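Kitchen Table Color Mixing With Test Tubes

Posted Wednesday, March 26, 2025

We started doing color mixing at our house last July, during one of those weeks when it was too hot to go outside after breakfast, and it has stayed in the rotation ever since. I like it because it costs next to nothing and you can stop whenever somebody gets bored. The kids like it because they get to use the good glass (more on that in a minute).

What you'll need

A few glass test tubes with rounded bottoms
A clear glass bowl
Plastic cups, one for each color
Food coloring
An eyedropper
A light-colored table, or a sheet of white paper to work over
An old towel

Our tubes came in a little boxed set from Kondberg, and any plain ones will do, as long as they're clear all the way down. Skip the kind with writing printed on the side. You end up turning them every which way to see past the numbers, and little hands lose patience.

Step 1. Mix your starting colors

Put a couple of inches of cool water in each cup and add food coloring a drop at a time. Red and yellow are the two I'd begin with, and you can save blue for the second round, once everyone has the hang of it. Go stronger than you think you should! Color that looks bold in a cup can turn awfully pale in a narrow tube, and I have poured out more weak pink water than I care to admit.

Step 2. Fill the bowl with plain water

This is your rinse bowl, and also your supply of clear water for thinning colors later on. Change it when it gets murky. Set it toward the back of the table where an elbow won't find it.

Step 3. Start small

Squeeze a little red into the bottom of the tube, then add yellow one drop at a time, giving the tube a gentle swirl after each. Hold it upright and look at it against the white of the table. You only want the rounded end covered at first, so there's plenty of room left to keep adjusting.

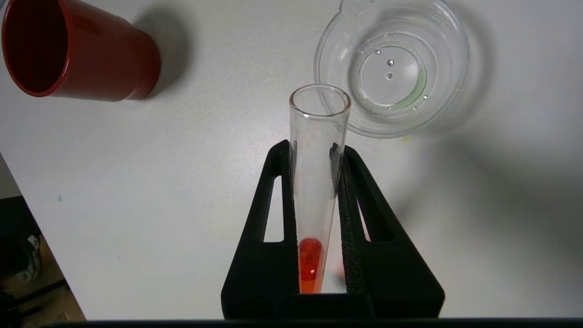
A small amount of red-orange at the bottom of the tube.

If you land on something close to tomato, you're in a nice spot to begin, because a few more drops of yellow will carry it over into a true orange. Stop at each shade you like and dab a bit on a paper towel before moving on. We keep our dabs in a Relis notebook, taped in once they're dry, with the number of drops written underneath in very wobbly handwriting.

Step 4. Try thinning it

Add plain water from the bowl and watch the color lighten as the level climbs. This is a lovely moment to ask what they think will happen at the halfway point – my youngest was convinced it would turn white.

Step 5. Clean up

Empty the tubes, rinse them under the tap and stand them upside down on the towel. A skinny bottle brush gets into the rounded end if any color is hanging on. Food coloring will stain a wooden table, so wipe up drips as you go, and put old shirts on everybody before you open a single bottle.

A grown-up should do the rinsing if the tubes are glass, and any tube with a chip in the rim goes straight in the trash.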